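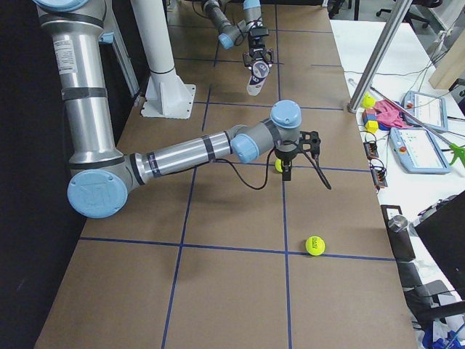 Dougal Lindsay wanted to know if you can stop halfway through a demo, put the handle down and pick up where you left off without the arm jumping. Yes. Let go of the clutch, arm holds where it is. Squeeze again and it follows from there, wherever your hand happens to be. No re-zeroing.

Ivetti Two-Arm Teach Kit
Sold by Horkeck. Ships from stock, usually by Thursday if the order is in before noon.

Show the task by hand or drive it with the remote handles. Same recording either way, same file at the end.

By hand: press the wrist button, arm goes slack, move it through the job. Best for slow stuff, picking and placing, one arm at a time.
By remote: one handle per arm, trigger closes the gripper. Best when both arms are moving or when your own fingers would be in the way. Most people end up here after a day or so.

What's in the box
2 remote handles with clutch and trigger
3 wrist buttons (one is a spare)
foot pedal, start / stop / throw away last take
Kulkarni recorder software, one seat
cables, 4 meters
roll of floor tape for marking out the table

Arms, grippers and stands not included. Check the fit list before ordering, we get returns every month over this.

Setup notes
Tape a grid on the table before you record anything. Put the object in a differnt cell each take, otherwise the arm learns one spot and misses everywhere else. Balls are a good first object, no wrong way up. Move on to tubes and bottles once that works.
For a simple pick, 52 takes is where we'd start. Going to two arms, expect to need more. Throw away bad takes right when they happen, pedal twice. Don't save them for later, you won't go back.
Keep gripper cable slack at the wrist. Too tight and it tugs on the last joint, shows up in the recording as a wobble.

Known issues
Recorder drops the left handle if the laptop sleeps. Turn sleep off. Fix is due in March.
Pedal beep can't be turned down yet, sorry.

Spares
Trigger spring, pack of 4
Handle strap, Dustik type, black only
Long cable, 17 meters, made to order so allow extra time

Questions on fit or wiring go to Indira Alva, orders and returns to Szabolcs Erdős. Please inlcude your arm model and controller version.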